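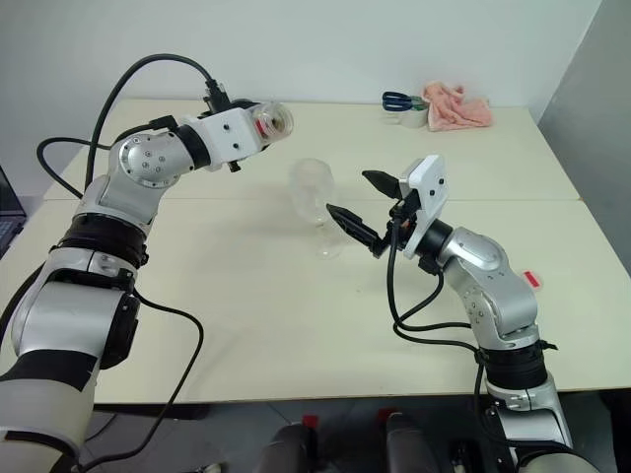 Cream table, clear container with the red part inside.

February 4, 2026

Finally got the drying boards back on the scale, which I've been meaning to do since before the holidays. This is the ash from Girkura, the stack stickered along the north wall under the window. The sample board went up at 1,553 g in October and today it reads 1,396. So 157 g of water gone, and I'm pretty happy with that for a room where the heat only comes on when somebody's cold!

I weighed it three times because the first reading wandered all over the place. The little scale from Omesholm does that if you don't let it warm up (and it tops out at 2,000 g, so please don't set the whole bundle on it to "save time"). Five minutes with nothing on the pan, zero it, then go. The last two readings agreed to the gram.

Weight loss only tells me it's drying, though, and what I want is a real moisture number. So I sawed a slice out of one of the other boards, well in from the end, knocked the fuzz off and got it straight onto the scale before it could sit around. 194 g. It's in the oven now at a bit over boiling. I'll weigh it tonight and again in the morning and keep going until it quits dropping. Formula, because I look it up every single time: wet minus dry, divided by dry, times a hundred. DRY on the bottom. I did it with wet on the bottom for the whole Sosa batch and wondered why everything looked so wonderful.

The pin meter says 13 on the faces and climbs when I drive the pins deeper, so the middle is still wetter than the skin. Nothing odd there. I'd just like it closer before anybody starts planing, or we'll be back to the bench top that cupped like a potato chip.

End checks: a couple of the boards near the bottom have them, short ones, all at the end facing the door. I suspect the draft. The wax on those ends was thin too (my fault, I was running out and stretching it). I've brushed on a second coat and hung an old sheet on that side. Ugly, but it'll do until spring.

The birch from Lanley is a different story. Two stickers had slid out of line and the board over them has a nice wave in it now. I restacked the whole thing with the stickers lined up over the bearers and put the heavy slabs back on top. It won't pull the wave out. Might get some short drawer sides from it.

To do: more end wax, batteries for the meter, cut more stickers (dry ones this time, the green ones left stains), and write the oven weights on the card taped to the stack and not on my hand.

Recent entries
Sosa batch, moisture figures redone
End wax: brush or dip
Stickers and where the stains came from
Lanley birch, first stacking
Sharpening the bandsaw blade, again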